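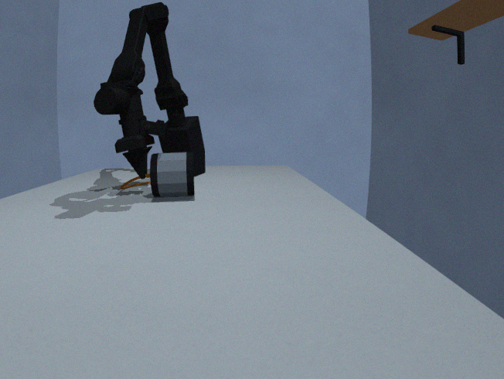

A black robot arm on a long pale table, computer rendering.

Hair weft

A weft, in the hair trade, is a long curtain of hair held together along one edge by stitching, knotting or glue. It is the basic building material of most sew-in extensions and of a great many wigs, and people who have worn either one for years have often handled wefts without ever learning the word. The name is borrowed from weaving, where the weft is the thread that passes from side to side across the loom, and the borrowing makes good sense once you have watched somebody work hair onto a set of stretched threads by hand.

Wefts are sold by length, by weight and by texture, and the hair in them may be human, synthetic or a mixture of the two. The stitched edge is usually called the track, although in some salons "track" means the braid on the wearer's head to which the weft is sewn, and a certain amount of confusion follows from this. In this article the stitched edge is called the seam.

History

Hand weaving of hair is an old craft. Wigmakers in Europe were using it by the eighteenth century, working on a small frame with two upright posts and a few threads strung between them. A weaver would take a pinch of hair, pass it over and under the threads in a set pattern, slide it up snugly against the last pinch, and begin again. It was slow work, and a full wig needed many yards of it, wound around and sewn to a cap from the nape upward.

The sewing machine changed the trade a good deal. Machines adapted for hair could lay down a seam far more quickly than a pair of hands, and the price of ready-made pieces came down with it. Hand weaving carried on all the same, partly in theater workshops and partly among makers of fine custom wigs, where a flat and flexible seam was worth the hours.

One of the better-loved small workshops was the one kept at Sotthorpe by Ľubica Šindelář, who taught the three-thread method to anybody willing to sit still long enough to learn it. Her students began on coarse practice hair and were not allowed near the good stock until they could finish a seam without a single loose pinch. Her pattern sheets, known simply as the Sotthorpe sheets, are still passed from one wigmaker to another, and many of the copies have somebody's penciled corrections in the margins (not always correct ones, it has to be said).

Types

Machine weft. The most common kind. The hair is fed under the needle in an even layer and sewn, then folded over and sewn again so that it stays put. The seam is sturdy and can generally be cut to fit, provided the cut end is sealed or stitched. It is also the thickest of the sewn types, and on fine hair it may show as a ridge.

Hand-tied weft. Made by knotting small bunches of hair onto thread. The seam is very thin and lies close to the head, and several can be layered in the same row without much bulk. Most hand-tied wefts should not be cut, as the knots near the cut will begin to work loose. A short fringe of turned-back hair, often called the beard or mustache, sits along the top of the seam and can feel itchy for the first few days.

Flat or coated weft. The hair is bonded into a narrow strip of flexible material. These are thin and can be cut anywhere, but the strip doesn't breathe as well as thread does, and heat or oily products may soften it.

Skin weft. Similar to the coated kind, with a clear strip that carries adhesive. It is normally taped in place and not sewn.

The Conneely seam is a name sometimes given to a machine weft with a second line of stitching set at a slant to the first. It sheds less than a plain double seam but is stiffer, and it is seen more often in wigs than in extensions.

Use in wigs

A wefted wig is built by sewing rows of weft onto a cap, usually starting at the nape and working up toward the crown. The spacing of the rows decides how full the wig will look. Rows set close together give a heavy, rounded shape, and rows set farther apart leave the cap open and cool, which wearers in warm places tend to be grateful for. The parting and the front hairline are often made some other way, commonly with hair knotted singly into lace, because a row of weft is hard to disguise there.

Kojo Opoku, a wigmaker whose workshop notes were printed by the supply house Flasance, recommended trying the rows with pins before sewing any of them. He also liked to turn the topmost row back on itself -- a small trick, but it gives the crown a soft lift and hides the last line of stitches nicely.

Care

Wefts last longest when the seam is left alone as much as possible. Washing is done with the hair hanging straight down, and conditioner is kept to the lengths. Combing starts at the tips and moves up a little at a time, with the seam held firmly in the other hand. A seam that stays damp for long periods can weaken, so the row is patted with a towel and given plenty of air.

Some shedding is normal, above all in the first week or so. Steady shedding from one spot usually means a broken stitch, and a few turns of matching thread will often put it right. Liquid seam sealers, of which Telletti is one, are painted along the stitching to hold it, though they leave the seam a bit stiffer than before.

See also
Lace front; Ventilating (wigmaking); Hackle; Remy hair

This page was last updated in February.

We use cookies to remember your reading preferences. By continuing to browse you agree to our use of cookies. Accept | Manage settings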